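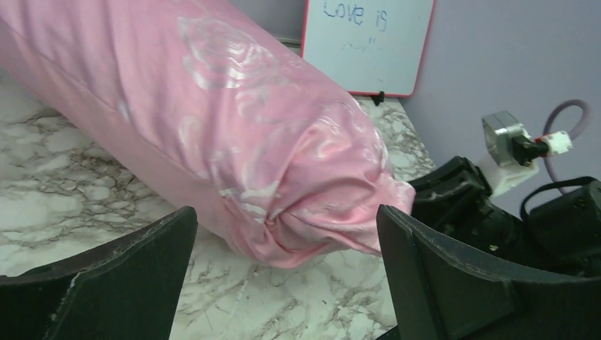
About Addale Bolsters

We make bolster pillows and the covers that go on them. That is the whole business, and we are wary of pillow companies that claim more. We don't think a bolster will fix your back or change your life. It fills the gap behind your neck, or it looks good on a bed.

Idalina Simões started sewing covers in Urley in 2000, mostly florals, mostly pink, because those sold. They still do, whatever the magazines say about beige. Américo Patrício joined her two years later and doubts every new filling a salesman brings in. He has turned down most of them.

Our list now runs to over 66 covers. Gathered ends cost more than flat ones and take longer to sew. Are they worth it? We think so, but come to the Torres shop and squeeze one before you believe us. Returns within 24 days. Closed the last week of December.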